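Dorero Users Forum > Teaching and Demonstration > Hand-held grippers or remote control for tidy-up tasks?

sbhuiyan_lab
Posted Tuesday, 9:12 a.m.

Our group at Rarico is preparing a set of demonstrations in which small toys are placed into a soft, open container. The target is 600 accepted episodes. Until February we taught all tasks by remote control on the Dirora arm. Management has asked whether hand-held grippers should replace it for this task. I would be grateful for the views of members who have run both.
Shanthi Bhuiyan

kumsa_ops
Posted Tuesday, 9:47 a.m.

We changed over last year and would not go back for tabletop work. Operators at Kumsa complete a shift with far less fatigue, and the motions are smoother. New staff are productive after 3 practice sessions.

torque_limit
Posted Tuesday, 10:30 a.m.

I must disagree in part. A person holding a gripper will reach at angles and speeds that the arm cannot reproduce. We collected 1,000 episodes by hand and discarded a large share for that reason. Remote control is slow, but every recorded motion is one the robot has already performed.

kumsa_ops
Posted Tuesday, 10:41 a.m.

That is a matter of operator instruction. Post the reach limits at the station and review the first 12 episodes from each person before the rest are accepted.

torque_limit
Posted Tuesday, 11:05 a.m.

Review helps with reach. It does not help with force. With a soft container the operator feels the wall give and corrects for it, and that correction does not appear in the camera record.

sbhuiyan_lab
Posted Tuesday, 1:20 p.m.

Thank you both. The layout under discussion has a clear pouch toward the back of the table, with studded bricks in front of it and a gripper in each hand. 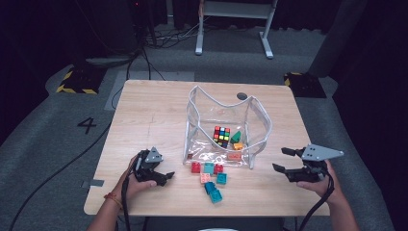
Should the starting positions of the bricks be changed between episodes?

They should be changed every time, including the angle of each brick, or the robot will learn one arrangement and fail on the next.

kumsa_ops
Posted Tuesday, 1:58 p.m.

Agreed on that point. I would also move the pouch slightly from one episode to the next, within reach of both grippers.

torque_limit
Posted Tuesday, 2:15 p.m.

Also agreed, although my reservation about force stands. A mixed set may serve you best — most episodes by hand, with a smaller portion by remote control on the actual arm. Please keep the two labeled separately.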